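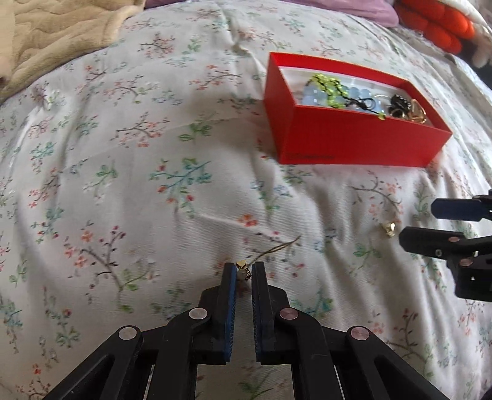
Clirkongate's repair evening for costume jewelry will move to a larger room in September after about 80 people turned up for the last session. The monthly event started as a table at the back of the library, run by Aoife Buckley and Kamran Tarar. Most of the work is small: stiff clasps, snapped cords, or a single gold-colored earring piece with a tiny cube and a short dangling link that needs a new hook. Visitors are shown how to do the repair and then do it themselves.

The new room, on the second floor of the Prisesa building, seats 150. Doors open at 6 p.m. on Wednesday and the last repairs are taken at 8 p.m. Entry is free – cord, jump rings and ear hooks are sold at cost.
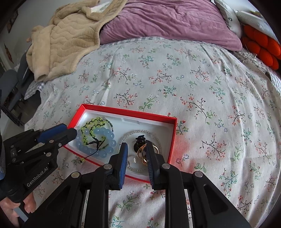 Strung beads and gold-colored rings in a red jewelry box.

Buckley said restringing is the most common request. "People bring a bag of beads and half of a cord," she said. "We ask them to lay everything out first, so they can decide on the order."

Fine jewelry and watches will not be accepted. Tarar said soldering may be added next year if the building's owners agree. Anyone with spare beads or odd earrings can leave them at the library desk until the end of the month.

Recent items
Bus 69 returns to its old route
Siwan Ellis to open Wundemden craft fair
Footbridge closed for painting
Library extends evening hours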